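Home | News | Growing Calendar | Minutes | Plot Waiting List | Join Us

Chala Lane Community Garden
Minutes of the December members' meeting

Present: Hamisi Were (chair), Muthoni Shemweta (minutes), Kaj Ásgeirsdóttir, Salim Mushi, Godfrey Mwakalinga, and a very good turnout of plot holders, several of whom had come straight from work and were given soup.

The meeting opened at 6:30 p.m.

1. Welcome

Hamisi thanked everyone for coming out in the cold and gave a special welcome to the new members from the Amari end of the lane, who have taken on the two plots by the compost bays and have already cleared more bindweed than the rest of us managed all summer. He also thanked Godfrey for the soup, which was leek and potato, and Godfrey said the leeks were the ones everybody had told him were planted too close together.

2. Minutes of the last meeting

Read and agreed, with one correction. The gate that sticks is the lower gate and the minutes had said the upper gate. Muthoni apologized and said she has never been able to keep them straight, and it was suggested we paint them different colors. Left for the spring.

3. Water

This took up most of the evening, as it usually does. Salim has had a quote from Clendero for replacing the old pipe between the street and the first standpipe, and the price is $3000, with the trench included but the turf left for us to put back. He went over it line by line and was very patient with the questions. The present pipe has been patched so many times that he no longer trusts it through a hard freeze, and he would like to see it done before the seedlings go out.

There was a long and friendly discussion. Kaj wondered whether we might dig the trench ourselves and bring the price down, and a few people remembered the last trench, which stayed open from Easter until the school year started. Godfrey said his back had voted no. In the end it was agreed to accept the quote, with Salim to ask whether we can pay in 3 installments. The motion was carried with everyone in favor.

Until the work is done, the water will be shut off at the street on freezing nights. Please leave the standpipe taps open when you go home.

4. Plot fees

The fee has been $20 for as long as most of us can remember. Hamisi said he would dearly love to keep it there, and that with the pipe to pay for he would not promise anything beyond the coming year. Several members said they would happily pay a little more, and one asked that there always be a way for people to pay in work instead of money. There was warm agreement about that. The fee stays the same for now and will come up again at the annual meeting.

5. Seed order

Kaj has the order forms and asks, very kindly and for the second year running, that people write the name of the variety and not "the red ones." Forms go in the box inside the shed door. The Tanine beans did so well on the east side that she plans to order double, and anyone with saved seed from theirs is asked to bring a jar to the swap.

Onion sets will be bought together again. Potatoes will not, after the mix-up over the sacks, and members are asked to get their own.

There was some talk about peppers. Godfrey had a poor year with his and blames the wet June. Muthoni had a wonderful year with hers and thinks it was the old windows she leaned over them, and she offered to show anyone how she props them. The windows are free to whoever wants to carry them away.

6. The shed

The roof felt has lifted at the back corner again. Salim and Hamisi will nail it down on the next dry morning and would be glad of a third person to hold the ladder. The long-handled fork is still missing. If it has ended up at your house, please just bring it back and lean it by the door, and we will all be so pleased to see it that there won't be any questions.

7. Spring open day

Muthoni reported that the primary school would like to bring the younger children again. Last time they planted peas in paper cups and went home very muddy and very proud. She would like to have the seed table, the worm bin and a corner where the little ones can play at cooking and serving, and she asked for loans of toy dishes and play food, washed and with a name on the bottom. Kaj offered the folding benches. Godfrey will do soup, provided somebody else peels.

It was agreed to hold the open day from 10 a.m. to 2 p.m. and to keep the lower gate propped open throughout.

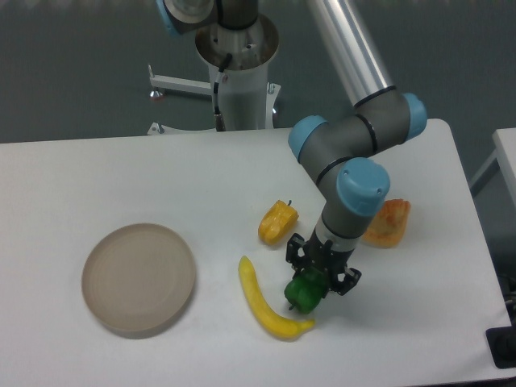 8. Any other business

A member asked about keeping bees. Hamisi said he is fond of the idea but would want to hear from the neighbors first, and he will knock on some doors before the next meeting.

Kaj reminded everyone that the compost bay on the left is full and resting, and that it would rest a good deal better if people stopped putting things in it.

Salim has spare wood chips, and they are heaped inside the upper gate. Bring your own bags.

The meeting closed at 8:15 p.m. Hamisi thanked Muthoni for the notes and wished everyone a peaceful end to the year.

Chala Lane Community Garden | Contact the secretary | © Chala Lane Community Garden, all rights reserved | Back to top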